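Harnetti Releases Fimow 8, a Hand-Held Gripper Kit for Recording Two-Handed Household Tasks

Drolska, 28 Sep 2026
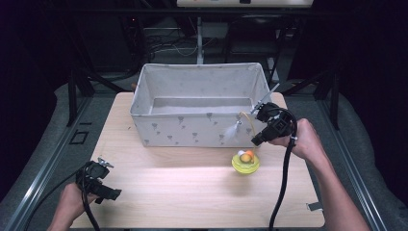

Most of the errors in a learned pick-and-place motion can be traced to the demonstration, according to Rekha Bhardwaj, and a person who can feel the object through the tool gives a cleaner one than a person watching it on a screen. She added that the difference is largest with soft containers, where the rim moves when touched and the operator has to correct by feel.

Harnetti today released Fimow 8, the latest version of its kit for showing manipulation tasks by hand. The kit consists of two wired hand-held grippers, a recording unit, a mounting frame for a standard work table and the software used to label and export the recordings. It is intended for teams that train two-armed robots on sorting, tidying and packing work and that need demonstrations from operators with no background in robot programming.

With Fimow, the operator holds one gripper in each hand and performs the task directly on the table. Trigger travel on each handle sets the opening of the jaws. The recording unit stores jaw opening, gripper position and gripper orientation for both hands on a single clock, together with the view from the head camera. The robot is not needed during recording. Its arm geometry is applied afterward, when the recordings are converted to joint motion.

What has changed in this version

Sampling of the jaw opening has been raised to 192 readings per second per gripper. The previous version recorded position at a higher rate than jaw opening, which left small timing errors at the moment of contact. Both streams now run at the same rate and share one time stamp.

The cable between each gripper and the recording unit carries power and data. Harnetti kept the wired connection after comparing it with a wireless prototype, which lost samples when both grippers were held close together over the table. The strain relief at the base of the handle has been lengthened, and the cable now leaves the handle at a lower angle so that it hangs clear of the wrist.

The jaws can be changed without tools. Each set used for recording has a matching set for the robot, with the same finger length and the same contact surface. Recordings made with one jaw type are tagged and cannot be exported for another unless the user overrides the check.

The conversion software now reports steps that the target arm cannot reproduce. These include wrist angles outside the joint range, paths in which the two arms would meet, and hand speeds above the limit set for the arm. Flagged steps are shown on the timeline, and the operator can record the task again or trim the affected part. In earlier versions these problems appeared only after a full export.

Task sets

Fimow 8 ships with 50 task sheets. Each sheet gives the starting layout, the goal, the permitted order of steps and the condition that ends the recording. The sheets cover rigid items such as cups and boxes, soft items such as fabric bins and folded cloth, and light items with flexible parts, including wire toys. This last group was added at the request of users. Thin wire springs back when released and can catch on the edge of a container, so the sheets ask for recordings with the item placed at several angles.

Two-handed sheets state which hand holds and which hand moves. Operators are asked to keep the holding hand on the table side of the container and to complete each grasp before beginning the next. Pauses are allowed and are kept in the file. The labeling software marks them, and the user decides whether to remove them before training.

Comparison with remote control

Harnetti continues to support remote control through its Bech console, in which the operator drives the robot arms directly from a seated position. In an internal trial, operators using Fimow 8 completed 226 accepted recordings in the time allotted to each method. The same operators completed 192 with the console. Accepted recordings were those that met the end condition on the task sheet and passed the conversion check.

"The console still has a place," said Veronika Koller, product manager for Fimow. "If the arm has to work near its reach limit, we want the operator to see that limit while recording. For table work inside the normal range, the hand-held grippers are quicker to learn and the paths are smoother."

Recordings from both methods use the same file format and can be combined in one training set. The method is stored with each recording. Harnetti recommends that users who combine the two keep a separate test set for each.

Setup and calibration

The mounting frame fits around the table and holds the position reference. Calibration is done once after assembly and again whenever the frame is moved. The operator places each gripper in turn on the calibration block, closes the jaws fully, opens them fully and confirms. The software rejects a calibration if the two grippers disagree on the position of the block by more than the set tolerance.

Availability

Fimow 8 can be ordered now. Deliveries begin in December. Owners of the previous version can use their existing frame with the new grippers but will need the new recording unit. Existing recordings can be opened in the new software, although the original jaw sampling rate is retained.

The Bech console receives the conversion check as a software update on the same schedule.

Press contact: Amber Dunmore, Harnetti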